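Catus双臂 + Prilia灵巧手 + Novumer练习板，用了4个月，来交作业（长，有吐槽）

版块：整机与套件评测
楼主：半截扳手
发表于 2019年7月13日

之前在求助区问过这套东西值不值得上，当时好几位让我用完回来说一声，拖到现在才写，先道个歉。
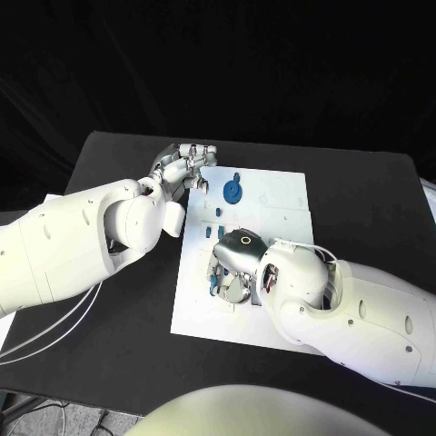

先交代一下配置，免得后面大家各聊各的。臂是Catus的双臂上半身，手是Prilia的灵巧手，左右各一只，经销商是Lappalainen，安装调试也是他们来人做的。练习板是Novumer的插装套件，白板加一套蓝色零件，另外带一个线上打分服务，板子和服务捆在一起卖，769欧，税和运费另算。臂和手的价格我签了东西不方便贴，想知道的自己去问Lappalainen要报价，他们回邮件挺快的。

我们是个做小批量装配的小厂，没有算法团队，我自己半路出家，以前是搞工装夹具的。老板的想法很朴素：产线上有一堆小零件往底板上插的活，换型太勤，做专机划不来，想看看双臂加灵巧手到底能干到什么程度。所以我这篇完全是使用者角度，论文里那些指标我不懂，别问我（问了也白问哈哈）。

先说臂。Catus这个臂我总体满意，外壳收得很干净，白色的，擦起来方便，缝和螺丝都在该在的地方。重复定位我没有拿激光跟踪仪去测，就是用我们自己的塞规和百分表在桌面上打了打，对插装这种活够了。低速走直线很顺，贴着板子横移的时候没有那种一顿一顿的感觉。噪音也小，我在旁边打电话不用躲出去。

不满意的地方是腕部走线。手的线要从腕关节上面绕过去再塞回去，关节转到比较极限的角度，线圈就会鼓出来，我每次看着都心里一紧。Catus的手册里画的是一条很漂亮的内走线，可那是配他们自家末端的，换了Prilia的手就只能走外面。Lappalainen的安装师傅说这样跑没问题，他们别的客户也这么跑，我自己还是用软件把腕部的转角限小了一截。代价是有些从侧面伸进去的姿态就做不了了，得让另一只手去。

再说手。Prilia这个手的手感（我说的是遥操的时候）比我预期好，捏细长的小件捏得住，指尖那层东西有点粘性，不像有的手捏什么都打滑。可它的毛病也很明显：太挡视线。手背是深色金属壳，挺大一块，往板子上一悬，底下什么情况头部相机基本看不见。插的那一下全靠手感和运气，遥操的人手感又是打了折的，所以刚开始那阵子我们把零件怼歪的次数多得没脸说。后来的办法是让手从侧后方进来，零件尽量捏在手的外沿，别藏到掌心底下，这样好歹能看见零件的上半截。

还有就是拇指。Prilia的拇指对掌那个自由度，标定漂得比别的手指快，连着用一个下午，捏合的位置就偏了，得重新跑一遍归零。归零本身很快，可你得记得做，它不会提醒你。我写了张条子贴在显示器边上。

然后是重头，Novumer的板子。

板子是白的，零件是蓝的，视觉上对比很舒服，不用怎么调光就能分割出来。零件里有圆盘，有短销子，有细长的立件，形状差别拉得开。有个带中心孔的大圆盘是全套里最好放的，我给新来的同事上手都从它开始，放进去很有成就感。细长的那种最难，稍微歪一点就卡，卡住了你还得决定是继续按还是拔出来重来，这一点跟我们产线上的活特别像，我买它主要也就是为了这个。

缺点我也直说。板面上的定位轮廓印得太浅了！浅到我弯着腰凑近了才能看清，相机看就更别提了。我给Novumer写过邮件，他们回说浅是故意的，怕轮廓线干扰零件检测，让我用配套的坐标文件。坐标文件是有，可第一版的坐标原点跟手册里画的不在同一个角上，我对了一上午才发现。后来他们更新了文件，没吭声就换了，连版本号都没改，这一点我挺有意见的。

线上打分服务，我的评价是一半一半。你把一次操作的录像和关节数据传上去，它给你出一份报告，哪一步慢、哪一步力大、哪一步抓取重试，都有曲线。报告做得好看，拿给老板看特别管用。可是我自己调东西的时候用不上多少，看一眼曲线，心里早就有数了。而且它只认他们自己的零件，换成我们厂里的件就打不了分。

桌子和背景的事也顺便说一句。台面和后面挂的布都用了黑的，这个是安装师傅建议的，反光确实少了。布不用买好的，别太薄透光就行，皱一点没关系。

目前的状态：右手单手放件，大部分形状都比较稳了。双手配合还不行，左手基本就是在边上等着，偶尔扶一下板。下一步想让左手负责递件，还没弄通。

总的来讲，如果让我重新选，臂会再买，手会再买一只试试别家的另一只对比着用，板子会买但是不会续服务。有什么想问的往下跟，我尽量回。

夜班老猫
沙发！先赞一个，这种用过一阵子再写的比开箱强太多了。

问一下腕部那个线，你们是怎么固定的？我们这边也是第三方手装在别家臂上，一开始用扎带捆死，结果转了几天把线皮磨破了，后来改成留一个松松的圈，外面套编织网管，就没再出过事。你那个鼓出来的圈要是不刮到东西，我觉得不用太紧张，比绷着强。

半截扳手（楼主）
回复 夜班老猫：
就是留的松圈，没套网管。安装师傅说套了网管弯曲半径会变大，我就没动。你用的是哪种网管？硬不硬？我主要怕它挂到板子边上立着的零件，已经挂倒过了，气人。

夜班老猫
回复 半截扳手：
最软的那种尼龙网，电脑装机店里包电源线的那种就行，别买带自卷的，自卷的偏硬。

插针女工
说个不同意见，轻拍。

769欧买一块白板加一把蓝色塑料？（楼主没说是什么料，我就当是塑料了）我们实验室自己画图自己打印，一个周末全套出来，坏了再打。尺寸想松就松想紧就紧，配合间隙自己定，做对比实验的时候一组松的一组紧的，多灵活。打分脚本让学生写，也就那么回事。我真不明白为什么要花这个钱。

半截扳手（楼主）
回复 插针女工：
你说的我都认哈，你们有学生嘛……我这边就我一个人加一个半天来帮忙的同事，画图我会，打印机也有，可是公差这块我拿打印件吃过亏。打出来的销子放一阵子会变，孔又收缩，今天插得进去明天插不进去，我都不知道是机器人退步了还是零件胖了。Novumer那套零件至少到现在尺寸没跑，我拿卡尺隔一阵就量一回。

料是什么我没研究，手册上没写，硬度比一般打印件高一些，边角不太掉渣。

插针女工
回复 半截扳手：
打印件变形是你的料和填充没选对，换个料，打完放干燥箱里，很稳的。不过你说没人手这个我理解，买时间嘛。我就是看不惯它把服务捆进去卖，想单买板子都不行，对吧？

半截扳手（楼主）
回复 插针女工：
对，单买不行，我问过。捆绑这点咱俩站一边。

Lappalainen_售前小陆
楼主好，各位好，看到帖子过来冒个泡，利益相关先声明，我在Lappalainen做售前。

1）腕部走线，我们近期在给Prilia的手做一个过渡法兰，可以把线从侧面引进腕部壳体里，不用从上面绕。样件有了，量产时间我不敢在这里承诺，楼主可以私信我登记。

2）Novumer捆绑的事，我们只是代销，定价和组合不归我们管，不过我会把意见带过去。

3）拇指归零，Prilia新固件里可以设成开机自动做，楼主看一下自己是不是旧固件。

半截扳手（楼主）
回复 Lappalainen_售前小陆：
哎哟官方来了，欢迎欢迎。固件我回去查。不过开机自动归零解决不了我的问题呀，我是用着用着漂，开机那会儿是准的。能不能做成闲下来就自己归一次？

法兰我登记，但是别又是要我自己出钱吧（小声）。

Lappalainen_售前小陆
回复 半截扳手：
空闲归零我提给他们。法兰的价格还没定，老客户的政策我争取。

一只犟驴
又来了，灵巧手。

我先说观点：插销子放圆盘这种活，一副平行夹爪加上合适的指尖，干得又快又准又便宜，还不挡相机。楼主自己都写了，手背挡视线，拇指会漂，腕部要绕线，这三个毛病全是手带来的。换夹爪一个都没有。你们厂是要干活的，何必给自己找罪受？

我在产线上装过的夹爪比我吃过的饺子都多，没见过哪个小零件非得五根手指才能捏。

半截扳手（楼主）
回复 一只犟驴：
哈哈就知道您要来。

您说的单看这块板子，我同意，夹爪干得过。可我们那个活麻烦在换型，今天是销子明天是软垫后天是带卡扣的小盖子，每种配一副指尖，换指尖的时间和指尖的钱都是要算的。我以前就是做工装的，我太知道那一柜子夹具是怎么攒出来的了。老板就是看着那一柜子来气，才让我试手。

到底能不能成我现在也没底，所以才先在练习板上练。

一只犟驴
回复 半截扳手：
快换盘了解一下。指尖自动换，几秒钟的事。你那一柜子夹具，是早年设计的时候没有统一接口，怪不到夹爪头上。

当然你们已经买了，那就练吧，我等你的双手配合。

关节有点响
犟驴老师每次都对一半，我来补另一半哈。

快换盘对刚性件没问题，软垫那种东西我们试过好多种夹爪指尖，要么夹变形要么掉。手的好处是受力能摊开，几根手指兜着。但是！楼主这个用法，捏细长件的时候就用了两根手指，剩下的手指在那儿蜷着占地方，等于花了手的钱干了夹爪的活，还赔上了遮挡。

我的建议是左手换成夹爪，专管拿件递件，右手留着灵巧手。一边一个，各干各的。反正你左手现在也闲着。

半截扳手（楼主）
回复 关节有点响：
这个思路我喜欢！我原来想的是左手换别家的灵巧手做对比，你这么一说，换夹爪好像更有意思。Catus的法兰应该是标准的吧，我去翻手册。

就是遥操那边麻烦一点，左手操作的人得换一套输入。

关节有点响
回复 半截扳手：
映射一下就行，拇指食指的开合对夹爪的开合，别的手指数据扔掉。我们就这么干的，操作的人适应得挺快。

Mireille Rey
大家好，我中文写得慢，有错请原谅。我在Novumer负责板子的设计。

关于浅色的轮廓：楼主收到的回复是对的，我们希望检测的时候轮廓不要和零件混在一起。但是我明白对遥操作的人这不舒服。我们有一张薄的贴膜，上面轮廓是深色的，可以贴在板上，也可以撕掉。现在没有放进套件里，我可以寄给楼主，不要钱。

关于坐标文件：没有改版本号是我们的错。旧的原点在一个角，新的原点在另一个角，如果有人把两个文件混着用，所有的位置都会错。请大家重新下载，从现在开始文件名里会带版本。

关于只卖捆绑：我听到了。这个我不能决定。

半截扳手（楼主）
回复 Mireille Rey：
天，设计本人！中文已经很好了，比我写英文强一百倍。贴膜我要我要，地址私信发您。

顺便提个需求：细长的那种立件，能不能多给几个备件？我们按坏过，按坏的都是它，圆盘一个没坏。

Mireille Rey
回复 半截扳手：
细长的零件确实坏得最多，别的用户也一样。备件可以单独买，2个一包，在网站的最下面，很难找，我知道……我一起放进信封里。

还有一个小建议。如果零件卡住，请不要直接往下按，先把力松开，让手指带着它轻轻转一点再放。板上的孔口有一个小的倒角，转的时候它自己会找到。直接按，就是按坏的原因。

插针女工
回复 Mireille Rey：
设计师在的话我问一句，配合间隙公开吗？手册里就写了个“紧配合”“松配合”，具体多少没有数。做实验的人拿去写文章，连间隙都报不出来，审稿人要骂的。我自己打印就是图这个。

Mireille Rey
回复 插针女工：
您说得有道理。每一批的测量表我们有，以前只发给问的人。请把您的邮箱给我，我发给您。放到网站上这件事我回去争取。

插针女工
回复 Mireille Rey：
行，这个态度可以。那我收回一半的话，另一半等看到表再说，哈哈。

调参调到秃
插一句，有没有人把Novumer的打分服务和自己写的打分对比过？我们组1月那会儿试用过，发现它对“重试”的判定很怪，手指离开零件再碰一下就算一次重试，可有时候那只是在调整姿势。结果报告里重试次数高得吓人，老板看了脸都绿了，我解释了半天。

半截扳手（楼主）
回复 调参调到秃：
有有有！我也发现了，我还以为是自己数据传错了。里面有个灵敏度的下拉框，藏在高级设置里，调低一档会好很多。但是调完之后，前后两份报告就没法比了，它不会帮你把旧的重新算。

调参调到秃
回复 半截扳手：
居然有下拉框……我找遍了都没看见。算了我们试用期早过了。

那你们现在一天能跑多少轮？人累不累？我们这边遥操的同学跑久了就开始烦躁，后半段的数据明显糙。

半截扳手（楼主）
回复 调参调到秃：
累，特别是脖子。轮数我没记，我们是按状态来，觉得手开始飘了就停，去喝口水，顺便给拇指归零，人归零机器也归零。最费时间的倒是复位，每轮结束要把零件一个个收回来重新摆，套件里带了个复位用的托盘，有托盘会快些，可还是烦。

夜班老猫
复位让机器人自己来啊！把放件的轨迹倒过来放一遍，不就拔出来了。

半截扳手（楼主）
回复 夜班老猫：
试过，圆盘可以，细的不行。倒着走的时候它抓的位置不对，手指捏下去零件已经歪了，拔出来带着隔壁那个一起倒。

关节有点响
回复 半截扳手：
立着挨在一块儿的那种件，先动外侧的，手指从外边往里合，别从两个中间插。我们吃过一样的亏。

一只犟驴
夹爪，窄指尖，直上直下，完事。

（我就说说，你们继续。）

小厂采购阿凤
弱弱问一下，我不懂技术，我是管采购的，老板转了这个帖子给我，让我去问价。请问如果我们先只买板子，没有机器人，人工拿来给工人做培训能用吗？还有Lappalainen发货要多久，从下单到装好？

半截扳手（楼主）
回复 小厂采购阿凤：
给人练那太简单了，人几下就插完了，练不出什么，别花这个钱。板子要配机器人才有意思。

货期我们当时是这样：板子来得快，臂慢，手最慢，Prilia的手是分两次到的，先到右手，左手晚了7个星期。所以我左手练得少，也有这个原因，不全怪我懒。装的话，安装师傅来了4天，里面有一天在等我们拉电。你们最好提前把电和地面弄好，线比想象的多，臂底下、桌面上、地上全是，留好走线的地方，不然走路绊脚。

Lappalainen_售前小陆
回复 小厂采购阿凤：
您好，货期现在比楼主那会儿好一些，手已经有库存了，具体看您那边的型号。私信您联系方式了。

小厂采购阿凤
回复 半截扳手：
谢谢谢谢，太实用了，我就是要听这种。那保修呢？手坏了是寄回去还是有人上门？

半截扳手（楼主）
回复 小厂采购阿凤：
手是寄回去修。我这边还没坏过大件，换过一次指套，自己就能换，拧几颗小螺丝，注意别掉地上，我们那个地面花花灰灰的，掉了真的找不着。臂的保修是上门，合同里写着的，没用过所以评价不了。

建议你谈的时候要他们写清楚，寄修期间有没有备用手借。我当时没想到这个，现在补谈人家就不太热情了（小陆你别看这句）。

Lappalainen_售前小陆
回复 半截扳手：
看到了……这个确实要签在合同里，后补我也得往上报。我帮您问。

调参调到秃
哈哈哈哈公开处刑。

楼主还有个问题，头部相机就一个吗？挡得那么厉害，没想过在手腕上加一个？

半截扳手（楼主）
回复 调参调到秃：
想过，正在想。腕部那块本来就挤，加上线圈，再塞个相机我怕更容易挂东西。另一个方案是在桌子侧面架一个，对着板子斜着看，遥操的人多看一个小窗。缺点是人要两个画面来回看，脖子更累了。有没有哪位做过侧面相机的，离板子多远合适？

关节有点响
回复 半截扳手：
我们做过，别太远，也别太低。太低了前面的零件挡后面的。我们最后是比桌面高出一个小臂左右的位置，稍微往下俯，让它刚好能看到孔口。另外记得锁曝光，白板反光一变，自动曝光跟着飘，蓝色都能给你飘成灰的。

插针女工
锁曝光加一。白平衡也锁。

夜班老猫
还有，支架别装在跟臂共用的那个架子上，臂一动相机跟着抖，画面看着头晕。单独立一个，底下压重物。

半截扳手（楼主）
记下了记下了，你们太好了，早知道早点来发帖。

统一更新一下：固件查了，确实是旧的，小陆发的升级包下周一装。手册也翻了，Catus的法兰是标准孔位，左手换夹爪理论上可行，夹爪找同行借了一副先试。Mireille Rey那边说信封已经寄了。

等贴膜到了，我按她说的松力转一下的办法，把细长件重新练一遍，练完把两种放法的曲线贴出来。服务还剩最后一段时间，趁没到期多传几份。

一只犟驴
夹爪借到了？型号发我，指尖我给你画。

半截扳手（楼主）
回复 一只犟驴：
私信您了，先谢过！指尖窄一点，别太长，左边位置也不宽裕。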